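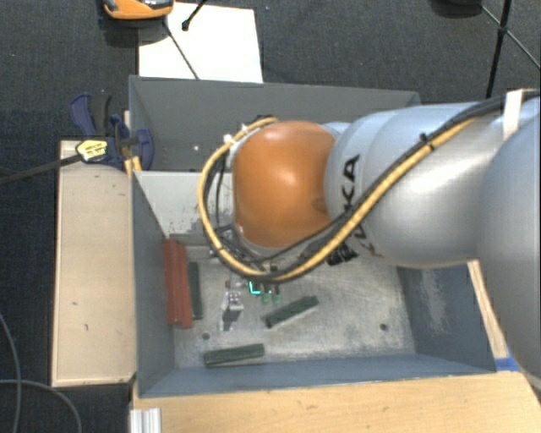 Bin picking cell, the KUKA arm over the gray two-part bin. Green and red blocks.

About Us

Urska is a small automation shop and training floor in Wallundale. We set up robot cells for people who make things and don't have a robot department. Mostly picking, sorting, loading. Some palletizing. We also teach, short courses, evenings and daytime, and twice a year we open the doors and let anybody walk in and look.

Page last updated 2018-11-19. Yes the old phone number is still on the sign outside, use the one on the Contact page.

Who we are

Lavanya Pai started Urska after a long stretch fixing packaging lines. She still does most of the first visits. If you write to us, it's probably Lavanya who answers, probably late at night.

Thirumalai Fernandes - cells and safety. Fencing, scanners, stop buttons, risk paperwork. Talk to him before you buy anything.

Nayeli Orozco - vision and software. Wrote Thevar, our picking program, and keeps rewriting it.

Toàn Võ - training. Runs the beginner course and the open days. Also orders the lunch.

Uthai Ratanaporn - workshop. Brackets, gripper fingers, cable routing, anything that has to be made by this afternoon.

What we do

Site visits. We come look at your line, half a day, then you get two pages from us. Sometimes the two pages say don't buy a robot. No charge inside the county.

Trial cells. Send us a box of your parts and we try picking them. Clamps, plywood, tape if needed, we don't build it pretty at this stage. You get a pick count and a list of what got dropped and why.

Full cells. Design, build, install, two days of training for your operators. We don't do welding or paint. We can give you names.

Courses. See below.

Open day, September

Biggest one so far. 285 people through the door, 99 of them school students who came on two buses that both showed up at the same time. We had planned for one bus. Sorry to the group that waited in the parking lot, Toàn has a new schedule for next time.

Four stations this year. The one everybody stood at was the picking cell, photo at the top of the page. Big arm, little gripper, blocks in a bin. Thevar looks for a block, works out which way it's lying, sends the arm down. Sounds simple. Blocks in the open are easy. The ones right up against a wall are a pain, the fingers need room on both sides and the wall isn't going to move.

So that was the game for the day. Visitors got to place the blocks before each run. Kids figured out the wall trick in maybe two minutes and after that it was nothing but walls and corners. Great test data for us, Nayeli kept all of it.

Final count on the tally sheet: 1,897 tries over the day. We're still sorting the log into good picks, misses and drops, numbers will go on the News page when Nayeli is happy with them. Please stop emailing her.

The other stations, quickly. Teach pendant table, where you jog a small arm around and try to touch a peg. Conveyor with a stop-and-go sensor. And Thirumalai's safety corner, which got more questions then we expected, mostly from parents and from two people who run a bakery and are thinking about a tray loader.

Traltia lent us chairs and the sound system. Thank you Traltia. The microphone is in our office if you are looking for it.

Questions we got a lot

Is it dangerous? An arm that size, yes, if you're in its way. Visitors stay behind the line, a trained person holds the stop. Same rule for staff.

Why the cables on the outside? Easier to get at. Uthai changes grippers and sensors all the time on a trial setup and doesn't want to take the arm apart to do it. On a finished cell we dress them properly.

Why blocks and not real parts? They're cheap, they're tough, and the grooves give the camera something to work with. Customer parts stay out of sight on open days anyway, we sign papers about that.

Could I do this job? Probably. Toàn came from kitchen work. No degree needed for the beginner course, just closed shoes and some patience.

Courses

Beginner: five evenings. Jogging, frames, simple moves, how to stop things. Costs 300 dollars, lunch not included becuase it's evenings. Coffee is.

Picking and vision: three full days. Take the beginner course first or show us you've worked with an arm. You spend most of day two on the bin.

Safety for supervisors: one day, with Thirumalai. Bring drawings of your own floor if you have them.

School groups: free, mornings only, one bus at a time. Teachers please send the group size and ages two weeks ahead. Long hair tied back, no lanyards near the cells.

Visiting

Next open day is in the spring, date goes up on the News page once the hall is confirmed. Outside of open days you can still come by, write first so there's someone free to run a cell for you. Parking behind the building, use the side door, the front one sticks. Ramp is on the left.

If you want to bring your own parts to try, a shoebox full is plenty. Mark the box with your company name. We have three boxes of unlabeled brass fittings on the shelf right now, if they're yours please call.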